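1/2/24, cloth task, big platform

First working day after the holiday. Jacqueline Guillot and I continued with the blue cloth. Aba Nutsugah joined after lunch, when the charging was finished.

Goal for this week is 500 good demonstrations of the cloth, from crumpled to flat and then folded two times. Before the holiday we had 74 which passed the check. I don't count the ones from the first try with the old finger pads, they are in a separate folder and should stay there.

Start of the day was slow. The left gripper lost its tracking two times when I turned my wrist too much inside. I believed first it was the battery, but after changing it we had the same problem. Jacqueline looked at the log and found that the tracking is lost always at the moment when the view is filled by only cream surface and nothing else. When the hand comes very low over the platform there is no corner or edge to hold on to. So the rule for now: approach from higher, keep the far part of the room in the view as long as possible, and go down only for the grasp. I wrote it also in the Gokov sheet, under "approach".

Notes on how to show the fold:

Open the fingers fully before going down. If they open during the descent, the model learns to open late and then it pushes the cloth away. We saw this in the last policy from December, it made a small hill of cloth in front of the fingers again and again.

Pinch one layer only. I know it is difficult to feel through the trigger. Lift a little, wait one second, look if the second layer comes also. If yes, release and start the grasp again, but do not stop the recording. Jacqueline and I did not agree on this point. She wants only clean demonstrations. My opinion is that some recoveries must be inside, otherwise the robot has never seen what to do after a bad pinch. We decided to mark them with "R" in the name and train with and without.

Do not help with the free hand. I did it myself in the morning, without thinking, and had to delete the episode.

Speed: slower than you would fold at home, but without stops in the middle of a movement. Aba is better in this than me. My pulls have a small shake at the end, it is visible in the wrist curve.

For the starting state we pick up the cloth in the middle, drop it and leave it how it falls. No arranging. Aba asked if we should also rotate it by hand to have more variety, and I said no for today, because I want to compare with the old set first.
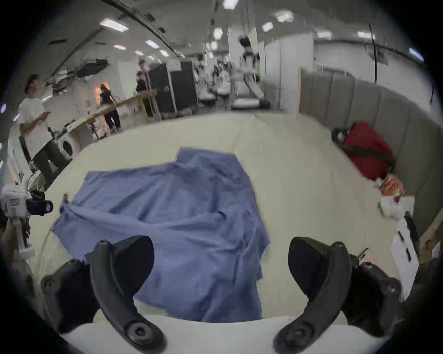
Start of approach, fingers open, cloth as dropped. Wrist view.

I like this height for the start and we should try to keep it for the whole set. The squared-off flap near the middle is a good target for the first pinch, much easier than searching a corner inside the wrinkles. When there is no such flap, I take the highest fold and pull toward me.

Remote control, one hour at the end of the day. Same task with the arm, through the Hrynyshyn interface. The delay is better after the update but I still close the fingers too early. From my tries I keep only the last three. For cloth I find it much more tiring than the hand-held tool, and the movements look less natural when I play them back. For the insertion task it may be different, Jacqueline will try it there.

Result of the day: 94 recorded, 70 passed. Most of the failed ones are from the morning, with the lost tracking.

To do:
- ask Flaltetura for the price of the softer finger pads
- tighten the screw on the right finger, it has some play
- write "Detach" as a separate step in the protocol (open, wait, go up), we all do it differently
- copy the episodes to the server before training, Aba has the list
- check the two episodes where the time of left and right tool does not match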